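Speaker notes - Binding a quilt by machine, start to finish
Guild evening, Plaltamar hall, 7:15 start

Slide 1 - Title
Say hello, check the back row can hear. Pass the two sample corners around now so they get back to me before the end.

Slide 2 - What we're covering
Cutting strips, joining them, sewing on, turning corners, closing the gap. No scalloped edges tonight. That is the July talk.

Slide 3 - Cutting
I cut 2 1/2 inches wide, across the width of the fabric. Some of you use 2 1/4 and that's fine with thin batting. Straight grain for straight sides. Bias only if the edge curves.
Measure all four sides, add them up, add 12 inches.

Slide 4 - Joining
Right sides together at a right angle, sew corner to corner, trim, press open. Hold up the one I joined backwards.
The Gruver ruler has the 45 line marked. Any ruler with that line will do.

Slide 5 - Sewing on
Start halfway down a side and leave a 10 inch tail. Walking foot. Quarter inch seam, raw edges together. Don't pull the strip - pulling is what makes the edge ripple.
Thread: I use Navickas cotton, 50 weight, same color as the back.

Slide 6 - Corners
Stop a quarter inch short and sew off at the angle. Fold up, fold down, start again from the top edge. Demo this one slowly, then do it again.

Slide 7 - Room to work
Support the weight of the quilt. If it hangs off the table it drags on the needle. Push a second table up behind the machine if you have one.

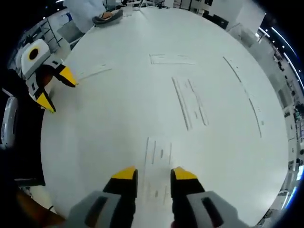
Slide 7: round white table.

Slide 8 - Closing the gap
Overlap the tails by the width of the strip, so 2 1/2 inches for mine. Trim, join on the diagonal, finger press, finish the seam.
Pin before you cut. Ask who has cut it too short.

Slide 9 - Questions
Wustamer pattern sheets are by the door, one each please. Chairs back against the wall before we leave.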